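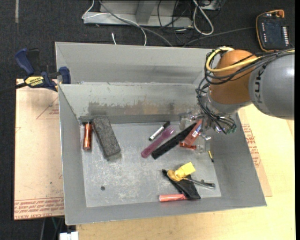 Mixed items in the front compartment, with the KUKA arm and gripper over the bin.

Setting up your first mixed-bin pick with the Wisik kit

I've been using the Wisik picking kit from Zaton since April, and I'm still having a great time with it! The manual starts you off with identical blocks, but I'd go straight to a mixed bin – markers, small tools, a soft pouch, something shiny, something see-through.

1. Clamp the bin down. A bar clamp on the wall does the job. Push the bin by hand, and if it slides, tighten again.

2. Load one compartment and leave the other empty. You can use it as the drop zone later.

3. Open Frota (the kit's software) and draw the pick area just inside the bin walls. I leave a margin of 2 cm.

4. Run the arm at low speed for the first 16 picks, with the pendant within reach. Watch the cables when the wrist turns.

5. Turn on logging before you speed up. My log is at 3,248 picks now, and I love scrolling back through it.

Shiny cylinders and clear plastic give Frota the most trouble. Try the "retry from new angle" setting, which is off by default (why?). If you also own the Skiltia add-on, load its profile before step 3, or you'll have to draw the area again.

Posted 2019-06-20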